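Mimside Community Help > Clothing & Fabric Care > Formal and vintage

How do I get a hard crease out of an old velvet skirt without flattening the pile?

Posted by Wanda, 30th November

Hello everyone, I hope this is the right section, I did look for one just for velvet and couldn't find it. I have a long bottle-green velvet skirt that was my aunt's. She wore it to holiday concerts for years, and when she moved into a smaller apartment last July she handed it to me in a shopping bag, folded in half and then in half again, and I am ashamed to say I put the whole bag on a closet shelf and forgot it. Now I have a choir dinner coming up and there is a crease straight across the front, right at the knee, that looks almost white when the light hits it.

The label says Michalski and underneath there is just a number, 2105, and no fiber content or washing symbols anywhere that I can find. It has a lining that feels like acetate to me, and a side zipper. I tried hanging it in the bathroom during a shower and that helped with the small wrinkles but did nothing at all for the big one. I own an ordinary iron and a cheap handheld steamer. I am scared of the iron. Would a dry cleaner be able to fix this, or am I going to be told it's permanent? Any thoughts welcome, and thank you for reading all that!

2 replies

Drullero
just iron it inside out on low. always worked for my blazer. if its polyester you cant really hurt it anyway

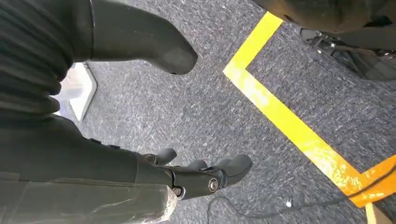
Tracey Whitlock
Community Helper, Clothing & Fabric Care

Hi Wanda, and what a lovely thing to be given! Please hold off on the ironing board for now. Drullero's blazer may well have been a sturdy cotton velvet or velveteen, and those forgive a lot, but you don't know what you have yet. If the pile is rayon or silk, pressing it against a flat cotton cover can crush it and leave a shiny patch that is a lot harder to fix than the crease you started with.

What I would do is turn up the hem and look for a bit of seam allowance on the inside, where nobody will ever see it. Let your steamer run for a minute first so it stops spitting, then hold it an inch or two away from the back of that little scrap and give it a few short puffs. Let it dry all the way and look at it in daylight. If it hasn't puckered or gone stiff, you can go ahead with the front.

Hang the skirt by the waistband with clip hangers (put a folded tissue under each clip, or you'll have two new dents to write to us about). If the lining hangs free at the bottom, pin it up out of the way so you can get the steam in behind the velvet – you want it coming through from the back, so the pile is pushed up. Work along the crease slowly and don't let the steamer touch the cloth. While it is still a little damp, go over the right side with a soft clothes brush, very lightly, against the nap first and then with it. Then leave it alone overnight. I know that's the hard part. I've handled damp velvet out of pure impatience and my thumbprints were there all winter.

You may need to do this more than once. A fold that has been sitting for months relaxes a bit at a time, and the white look is mostly the pile lying over sideways and catching the light, so don't lose heart if the first round only softens it. If the fibers have worn off right along the line, steam won't bring them back, but brushing does make it show less.

As for the dry cleaner, yes, a good one can steam it on proper equipment. Call ahead and ask whether they do velvet in the shop or send it out, and tell them about the missing label. Mine charged me $50 for a full-length dress and it was money well spent.

And afterward, please hang it! If you must fold it, roll it around a tube with plain white tissue, pile side out. Enjoy the choir dinner – bottle green by candlelight sounds just beautiful.

Wanda
Thank you so much Tracey, and Drullero too. I tested the hem this morning and it came out fine, so the front is getting its first go tonight. The lining does hang free, thank goodness.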